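Two arms, one sim, still no sleep

posted in January, late, by the Sturnar bench blog

Ok quick one. Got both arms running in the sim before I build the real pair at home. Red boxes, green fingertips, a room with beige walls. Good enough.

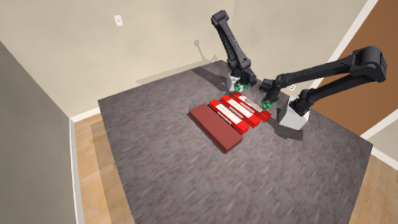
Timing is the pain. Left one closes early, right one lags 140 ms, wich is forever. Changed the wait step. Then changed it back.

Run 1,876 now. Yes I kept the log.

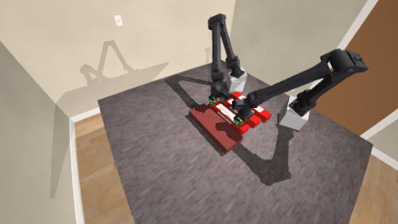 Next up is brackets. Need 6, printed 5, ran out of filament. Hastham shop opens at 9 so maybe tommorow. More soon.

Last updated: January
Contact | © Sturnar | Back to top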